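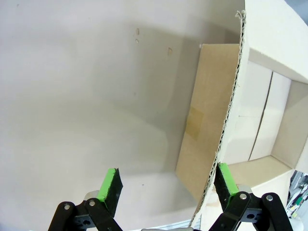 How to pack pottery for mailing (quick version)

Writing this fast before the post office run. Someone asks me every May when the craft fair orders come in, so — one page, send people here.

What you need
Box, at least two inches bigger than the pot on every side
Smaller box that fits inside it
Bubble wrap, small bubble
Packing paper, the plain newsprint kind
2 inch tape. Not masking tape. Please

Step 1. Weigh the pot. Kitchen scale is fine. My standard Nedska mug is 471 grams bare, and I write that on a sticky note so I can guess postage before I tape anything. Anything over 500 I move up to a thicker box.

Step 2. Stuff the inside. Crumpled paper, firm but not jammed. Handles get there own wrap, a strip going through the loop and round twice.

Step 3. Bubble wrap, bubbles in. Three layers for mugs, four for anything with a spout. Tape it so it can be undone without a knife.

Step 4. Into the small box. Fill the gaps. Close and shake. Hear something? Open it, more paper.

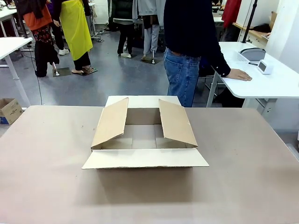 Step 5. Outer box. Tape the bottom seam first, one strip down the middle and one across each end. Two inches of crumpled paper on the bottom, small box in, then fill the sides and top. Paper should push back a little when you fold the flaps down.

Step 6. Tape the top the same way. Label on the biggest face, flat, no seam under it. Second copy of the adress inside, in case the label comes off.

Lids — wrap seperate, always. Never sitting on the jar.

Plates go on edge, like records. Not stacked flat.

I sent 116 parcels last year, mostly to Heywood and Dralley, and lost two. Both were lids I left on.

Questions to Mirsad Vlachou at the Grirnus studio, mornings are best. Glaze chips are a different page, still writing it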